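Gripper shootout, part two: sim first, then the bench

Notes before I forget all this. Wrist view in the simulator, fingers open, before I load any parts in. 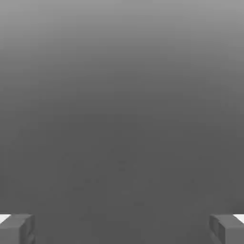
Do you need to simulate a gripper before you buy one?

For a simple two-finger job you can skip it, but an evening in sim will show you if the stroke is too short or if the fingers block your wrist camera, and both of those are expensive to find out later.

OK so. Where we left off: I had the Wodumar two-finger on the arm and liked it, mostly. Marisol Salazar lent me her Jadside to compare (thank you Marisol, I will give it back, I promise). Same arm, same controller, same bin of junk. Bottle caps, a tape measure, foam blocks, one very annoying zip tie.

Camera first because that's what ate my week. With the mount in the stock position the fingers only show up in the bottom corners when they're wide open. Good for seeing the table. Bad for seeing the grasp, I think, if the part is small and sits close to the palm. Tilted the mount down a bit in sim, better. Tilted it more and lost the far side of the bin. So it goes back to nearly where it started. Great.

Also the default table in the sim is plain grey and so are the fingers. Dark grey on dark grey. My finger tracking script hated it. Going to recolor the pads, orange probly, and see if that fixes it or if the script is just bad.

Bench results. 378 picks with the Wodumar, 300 with the Jadside. Not equal, I know, I ran out of evening. Wodumar dropped 24 of its picks, nearly all of them the tape measure. Didn't keep a clean drop log for the Jadside, my own fault, the file got overwritten. Feeling from watching it: it squeezes harder and drops less but it crushed two foam blocks flat. The force setting has like four steps and the gap between the first and second is huge.

Noise. Jadside is loud. Dog left the room.

Cables. Wodumar wins, one connector. The Jadside has two and the second one snags on joint five if you rotate past a certain point, so I taped it. Tape held so far.

Controller side, both talk to Cele without any drama. The Jadside driver wants its own config file and the sample one has the open and close values swapped. Took me an hour. If yours closes when you say open, check that before you take teh thing apart like I did.

Hilde Postma asked in the comments last time about soft fingertips. Have a set of the Drerinum ones in a drawer, havent put them on. They look thick and I want to check the closed gap in sim before I glue anything.

Price: the Wodumar set me back 682 with the mounting plate. Jadside I don't know, it's a loan, ask Marisol.

Keeping the Wodumar on for now. Next up is the orange pads, a proper drop log saved in TWO places, and another go at the zip tie.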